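Tiroir de chevet en bois qui coince l'hiver : raboter ou pas ?

Posté par Inga, le 4 février 2021
Rubrique Meubles et menuiserie

Bonjour,

J'ai un chevet en bois massif, un seul tiroir, acheté sans finition et huilé par mes soins. Il glissait très bien quand je l'ai monté, en mai. Depuis que la chambre est moins chauffée, le tiroir frotte en haut, du côté droit, et il faut le soulever un peu pour le refermer. Pas de coulisses métalliques, le tiroir repose directement sur deux tasseaux.

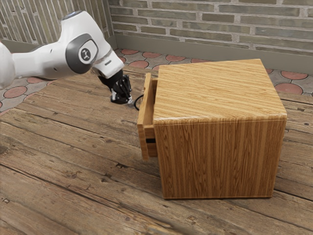 Le tiroir ouvert, avec la poignée noire.

J'ai déjà vidé le tiroir et passé l'aspirateur sur les tasseaux, sans différence. La poignée est bien serrée. Le meuble est posé sur un vieux plancher qui n'est pas très régulier, je ne sais pas si ça joue. L'hygromètre de la pièce indique 83 % le matin, et je sais que c'est beaucoup.

Ma question : est-ce que je peux raboter le chant supérieur du côté du tiroir sans risquer d'avoir trop de jeu l'été ? Et si oui, faut-il remettre de l'huile après ? J'ai un rabot à main et du papier de verre, pas de machine.

Merci d'avance.

Prarkeck
Réponse retenue par Inga

Ne rabote pas tout de suite. À 83 % d'humidité le bois massif gonfle, c'est normal, et il gonfle surtout en travers du fil. Les côtés d'un tiroir prennent donc de la hauteur. Si tu enlèves de la matière maintenant, tu auras un tiroir qui bascule vers l'avant quand l'air sera redevenu sec.

Commence par l'aplomb du meuble. Pose un niveau sur le dessus, dans les deux sens. Un caisson qui vrille un peu sur un plancher irrégulier suffit à pincer un tiroir dans un angle, et ton frottement d'un seul côté me fait penser à ça. Une cale mince sous le coin bas, et tu réessaies.

Ensuite, sors le tiroir et cherche les traces. Le bois est plus brillant ou plus foncé là où ça frotte. Si tu ne vois rien, passe un trait de craie sur le chant, referme, rouvre, et regarde où la craie est partie. Tu frottes ces endroits avec une bougie blanche ou un morceau de paraffine. Pas de savon, il retient l'humidité. Pas d'huile de cuisine non plus. 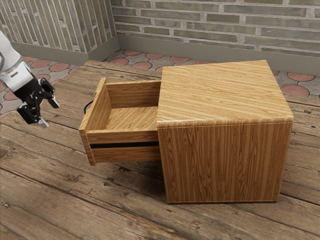

Caisson en bois clair, tiroir tiré : vérifier l'aplomb dans cette position aussi.

Pour l'humidité, aère matin et soir et laisse la porte de la chambre ouverte dans la journée. Éloigne le meuble du mur s'il est contre une paroi froide, l'arrière d'un caisson sèche très mal. Attends 2 ou 3 semaines avant de juger, le bois met du temps à rendre son eau.

Si ça coince encore après tout ça, tu ponces. Cale à poncer, grain moyen, uniquement sur la zone marquée, et tu essaies le tiroir tous les quelques passages. Le rabot enlève vite trop, surtout près des assemblages d'angle où le fil change de sens. À la fin, une couche d'huile très fine sur le chant poncé, bien essuyée, un jour de séchage tiroir sorti, puis la bougie.

Celier

moi j'ai mis du silicone en bombe et ça marche très bien, 2 minutes et c'est réglé. Sinon il existe des bandes de glissement autocollantes à coller sur les tasseaux, en magasin de bricolage.

Prarkeck

Le silicone dépanne, mais sur un meuble huilé il migre dans le bois et plus aucune finition n'accroche ensuite. Les bandes ajoutent de l'épaisseur, et si le tiroir frotte en haut elles vont aggraver les choses. À garder pour un tiroir usé par en dessous.

Autre point, regarde le sens du fil sur la façade et sur le dessus. Si le fil de la façade est horizontal, elle gonfle en hauteur, et c'est parfois elle qui touche la traverse, avant les côtés. Dans ce cas le ponçage se fait à l'arrière du chant supérieur de la façade, en léger biais, et ça ne se remarque pas.

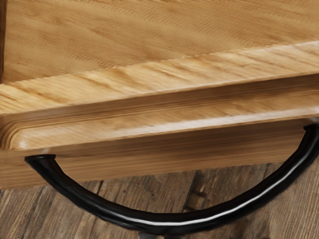
Inga répond que le niveau penchait bien vers l'avant droit, qu'une cale a réglé presque tout le problème et que la bougie a fait le reste. Elle demande encore si elle doit huiler l'intérieur du caisson, resté brut, pour qu'il bouge moins.

Prarkeck

Oui pour l'extérieur et le dessous du meuble si ce n'est pas fait, en couche fine. Pour l'intérieur du tiroir je laisserais brut, l'huile enfermée sent longtemps et peut marquer le linge. Ça ne bloquera pas l'humidité de toute façon, ça ralentit seulement les variations. Et mets tes chiffons à tremper dans l'eau avant de les jeter, ils peuvent s'enflammer tout seuls en boule.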